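Fastdale craft room opens its doors again

11 October 2025

I finally got over to the Fastdale craft room this morning, and I'm so glad I did! It's been closed since February for new lighting, and 67 of us squeezed in for the first open session (I know because I signed the sheet last). Supplies are free to use, and a spot at a table costs $4 – bring cash, the card reader isn't set up yet.

I went straight for the pens, of course. 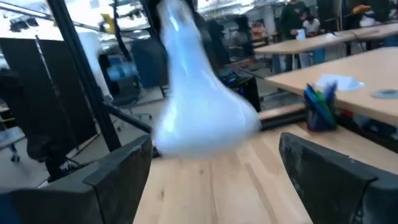
Blues and greens are my weakness, and I used both on a birthday card for my sister. The next session is in two weeks and runs until 8. If you have spare markers or clean plastic bags at home, drop them off at the front desk.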